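How does a robot decide where to move?

Explained for readers aged 9 to 12
By Damilola Babalola

A robot arm does not know what a spoon is. It has motors, and each motor can be told to turn by a certain amount. Everything else is done by software, the set of instructions running on a computer.

The software has three main jobs.

Job one: finding things

A camera picture reaches the computer as a grid of numbers. Each number says how bright or what colour one tiny dot is. A program called a detector searches the grid for patterns it has learned. The detector in the Donari kitchen project learned from 3223 pictures of bowls, cups and cutlery. Its answer is a position: how far away the object is, how far to the side, and how high. This job is called perception.

Job two: choosing a path

Next, the planner works out how to get the gripper to the object. It tries many possible paths inside the computer before any motor turns. For one spoon, the Donari planner tested 516 paths. Any path that bumped into the bowl, the table or the other arm was thrown away. From the paths left over, it picked the shortest.

Job three: following the path

The controller sends orders to the motors. Sensors in each joint measure the real angle. If the planner asked for 90 degrees and the joint is at 88, the controller pushes a little more. It checks again 700 times every second. Checking and correcting like this is called a feedback loop.

Holding a spoon needs all three jobs. The fingers must close at the right place on the handle, and the arm must stay clear of the bowl's rim.
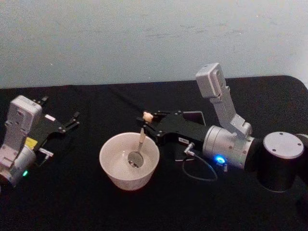 The right gripper holds the tip of the spoon's handle. The left gripper is open.

With two arms, the planner has extra work. It must treat each arm as an obstacle for the other, even when one of them is standing still.

Words to know
Detector: a program that finds objects in pictures.
Planner: a program that chooses a path.
Controller: a program that keeps the motors on the path.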